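Swimming again after 22 years

I started going back to the pool in April, mostly because my knees had given up on running and I was getting grumpy about the house. I hadn't swum a proper length in 22 years (paddling on holiday doesn't count) and I was so nervous that first morning that I sat in the car park for ages with the heater on, listening to the shipping news and pretending I was waiting for someone.

Well, I managed four lengths and had to hang on to the side like a barnacle. A very kind man in the next lane, Lyle Obi, told me I was holding my breath - I was! - and that I ought to hum under the water. It feels daft but it does work, and within a few weeks I was up to 410 metres without stopping, which I told absolutely everyone, including the lady at the chemist.

The next thing I want is 1,000 metres in one go. My sister says to join the Brakevstead early group, but they start at six and they all have those serious goggles, so I'm still thinking about it.

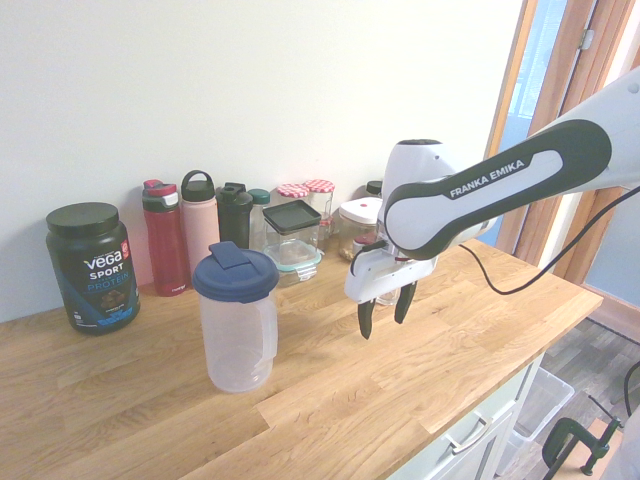
What I hadn't expected was the hunger. I come home wanting toast, then eggs, then more toast, and by eleven I'm eyeing up lunch. If any of you swim in the mornings, do tell me what you have beforehand, as I've tried a banana and I've tried nothing at all and neither was much good. I'm off to look for a new towel, the old one has gone like cardboard.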